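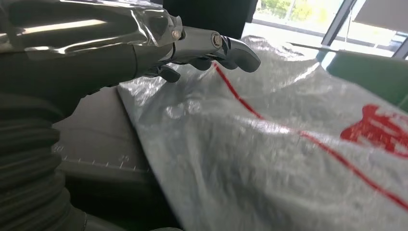
I own too many sacks. I'm talking about the white woven plastic kind, the ones that rice and birdseed and builder's sand come in, which are too sturdy to throw out and too ugly to give to anyone. For years my policy has been to fold each one in half, then in half again, then lose patience and shove it behind the water heater with its relatives.

In July the water heater needed replacing, and the man who came to do it looked behind it and then looked at me. So the sacks had to come out.

If you've never tried to fold a woven sack, it has opinions. Cotton folds. Paper folds, resentfully, and stays that way. A polypropylene sack will lie down for as long as you keep your hand on it, and the second you reach for the next one it rises, slowly, like somebody's uncle getting out of a recliner. I tried rolling. Rolling works beautifully until you let go. I tried ironing one through a dish towel on the lowest setting, and I don't wish to discuss it, except to say that I now have 49 usable sacks and a dish towel with a permanent companion.

What finally worked was daylight and a flat surface. I'd been doing all of this in the utility closet under a bulb with the strength of a birthday candle, and I couldn't see the weave. Put a sack near a big window and you can see it properly, all those little crossed strips, and which way the old creases want to go. You follow the old creases. You don't invent new ones, however much better yours would be. The printed lines help too, if yours has them, although they're never quite parallel to anything.

So, the method, for the small number of you who have written to me about storage before and will no doubt write again:

Shake it out outside. I mean this. I shook the first one indoors and was finding millet in the toaster well into the following week.

Lay it flat and push the air toward the open end with your forearm. Fold the long sides in to meet at the middle, then fold up from the bottom. Measure the first one and make the rest match. I settled on 10 inches wide because that's what fits the Charbonneau crate I'd been saving for something nice. It was going to hold records. It holds sacks.

Weight the stack overnight. I used the Brindenitz catalog, which weighs as much as a toddler and which they keep mailing me even though I bought one hinge from them once, and not an expensive hinge.

Then tie it. String is fine. I had ordered a set of Asance storage straps for the purpose, and they're very handsome, and they arrived after I'd finished, and they are now in a drawer with the other things I bought in order to become organized. That drawer no longer closes.

I should mention the clear plastic as well, the big crackly sheets that come wrapped around furniture and mattresses. I keep those too. There's no method for those. They can't be folded by any person living, they make a noise like a brush fire, and they cling to your sleeve all the way to the trash can. I kept 3 for painting and let the rest go, and I felt nothing.

What am I going to do with 49 sacks? People keep asking, in a tone. Leaves, for one thing. The maple drops its entire wardrobe every fall and paper yard bags last until the first drizzle. Potatoes, if I ever grow potatoes. Sandbags, if the creek gets ideas. Somebody on the Skerkari forum sewed a tote out of one with the red printing on the outside and it looked pretty good, or at least it looked deliberate. The thread had 930 replies, mostly about which needle to use, and I read a shameful number of them when I should have been in bed.

The crate is full now and sits where the old heater's drip pan used to be. The lid doesn't sit quite level. I bought birdseed this morning, the big size, and it came in you know what.

We use cookies to improve your experience on this site. By continuing to browse you agree to our use of cookies. Accept | Manage preferences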